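Print this article | E-mail this article

Draft practice guide for textile-handling robots opens for comment

04/06/2018

Kiltier, the automation safety consultancy, has released a draft practice guide for robot cells that handle towels, garments and other soft goods. The document covers grip force, camera placement, guarding and record keeping. Comments will be accepted through the end of the month.

The guide applies to fixed and table-mounted arms working inside or next to an enclosure. It does not cover mobile platforms or sewing equipment. Existing cells would be reviewed the next time the gripper, the controller or the guarding is changed.

Under the draft, a cell operator must set a maximum closing force for each class of fabric and record it before the cell is released for use. The default ceiling is 65 newtons, measured at the fingertips with a gauge. A higher value is allowed if the operator files a written assessment covering both pinch hazard and fabric damage.

Terry and microfiber goods are placed in a separate class. Thibault Guillot, lead author of the guide, said loops and hanging tabs can be drawn into finger joints and held there after the gripper opens.

"A gripper that reports open may still have cloth in it," Guillot said. "We want the release checked by a second signal before the arm moves to the next position." 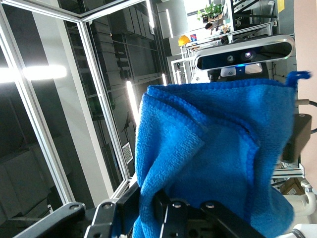 The second signal can come from a wrist camera, a fixed depth camera or a load reading. Where cameras are used, the draft asks for at least two viewpoints, one of them independent of the arm. A held towel can block most of a wrist view, and the guide states that an obstructed view must be treated as "no confirmation" and must stop the cycle.

Glass and polycarbonate panels are addressed in an annex. Reflections of overhead lighting can produce false depth readings, and operators are asked to repeat the camera check with the room lights on and off. Calibration labels must stay legible and must be replaced when worn.

The draft rests largely on a trial at the Ojala test site, where two cells logged 1,164 pick-and-release cycles in April. Release was not confirmed on the first check in 5 percent of them. Most of those involved a hem or loop caught at a finger pivot, according to the trial report. Cells in the trial ran with arm speed limited to 900 millimeters per second, a figure the guide carries over as a recommendation for untested fabrics.

Kasun Wickramasinghe, an integration engineer at Dreltico, said the release check is reasonable but the record keeping may be heavy for small shops.

"If you run mixed laundry, you change fabric class many times in a shift," Wickramasinghe said. "Logging each change by hand will not work. It has to come from the controller."

Guillot said automatic logs would be accepted if they include the time, fabric class, force setting and result of the release check. Logs would be kept for one year.

A revised text is planned after the comment period. Virkolell, which makes gripper controllers, has said it will add the log format to its next software release.

This site uses cookies to improve your visit. By continuing to browse you agree to our use of cookies. Accept | Learn more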